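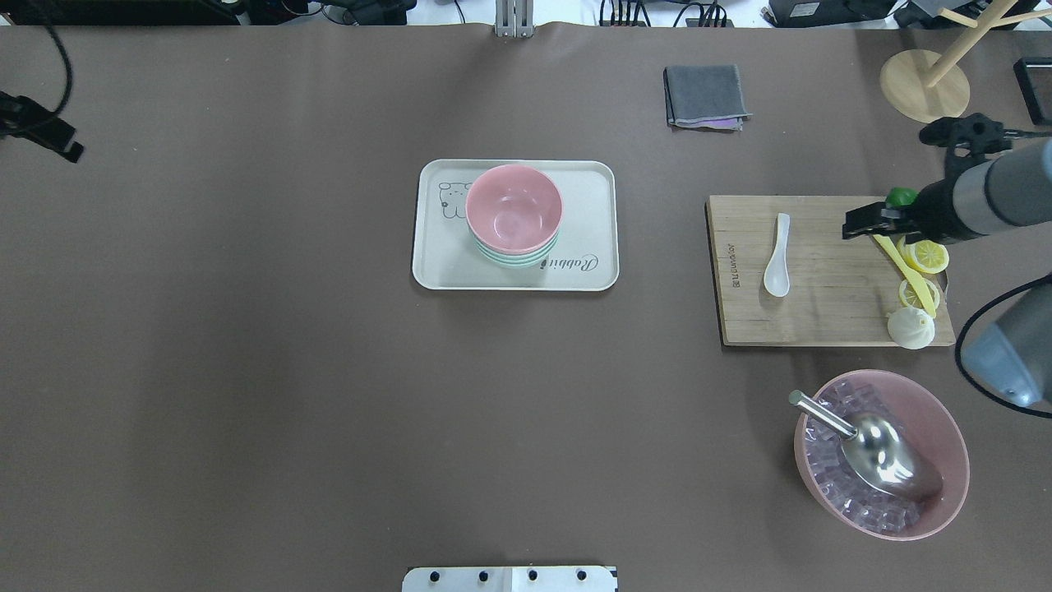 The kitchen table at the Travmont open day, with the gripper over the chopping board.

I'd been meaning to get along to one of the Travmont open days for ages, and this time I finally put it in the diary early enough that nothing could bump it. It's a funny old building, two floors above a tile showroom, and I walked past the door twice before I spotted the sign. Once you're up the stairs, though, it's lovely – big windows, coffee on the go, and people who are very happy to stop what they're doing and chat.

The kitchen table was the bit I'd come for. I'd half expected something like a car factory with everything bolted down, and instead it was the sort of stuff you'd find in my own cupboards. There was a stack of pink and green bowls on a tray with "Rabbit" written on it (I want that tray!), lemon slices on a wooden board and a big pink bowl of ice with a metal scoop in it. The gripper has just two black fingers, and seeing it hanging over a slice of lemon made me oddly nervous for the lemon.

They run it in short turns of 4 minutes or so, no, let me get that right, 4 minutes exactly, with a kitchen timer that goes off like a fire alarm. In the first turn I watched, it went for the top bowl in the stack and brought the one underneath along with it. A groan went up from the whole room. Second go, it took the pink one cleanly, set it down next to the tray and got a proper round of applause. I hadn't realised how hard nested bowls are when you can't feel your way round the rim with a thumb. Then it was the lemon, and that took a lot longer. The slice kept skating along the board, and when it did come up it was bent nearly double, but up it came.

The ice was the crowd favourite. Scooping is apparently a real headache, as the cubes shift about every time you touch them, so no two tries are ever the same. Ours got three cubes on the first attempt and lost one on the way. I'd call that about as good as me at a barbecue.

I asked how much practice it had had and was told 1341 attempts at the whole table since March, 543 of them with the ice. That rather put my piano playing to shame. The software side is called Juvus, and there was a screen in the corner showing what it was up to, which I'm afraid went straight over my head. A very patient woman from Ostovico took me through it twice and I nodded in what I hope were the right places.

A few of you asked me to find out whether any of this is coming to a kitchen near us. The short answer is no, not for a good while yet. They're much keener on canteens and care homes, where somebody has to lay out the same things day after day. I did ask about washing up and got a laugh and a change of subject.

We finished with a sandwich at Žukauskas round the corner, and I'd go back for the rye bread alone. They had 400 people through the doors at the last open day, so do book if you fancy it, and go in the morning when there's more room round the table. If enough of us are interested I'm happy to sort out a group visit and share lifts. Drop me a line or grab me at the next meet-up, and bring a jumper, as they keep the windows open.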